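I bought the gray card holder in February, the week I decided to become an organized person. It has little plastic sleeves, one per card, and it shuts like a tiny book. My old wallet shut like a suitcase on vacation.

The trouble with a place for everything is that everything moves in. By spring I was carrying a Lucero Coffee punch card, a library card from Estville, where I no longer live, and a gift card with 50 cents left on it. I have driven past that store many times with my 50 cents and never once felt the pull.

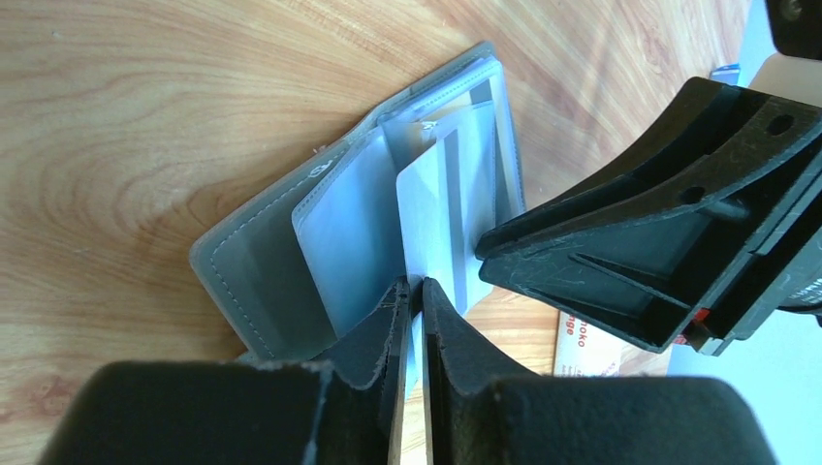

Wallet clean-out, kitchen table. White card on its way up.

The sleeves do grip. Anything you need at a register requires a firm pinch and some patience from the people behind you, so the two cards I use daily now live in the front. The Estville card went in the drawer, which I realize is just a bigger wallet. The gift card stayed. I'm going to buy a pencil or something.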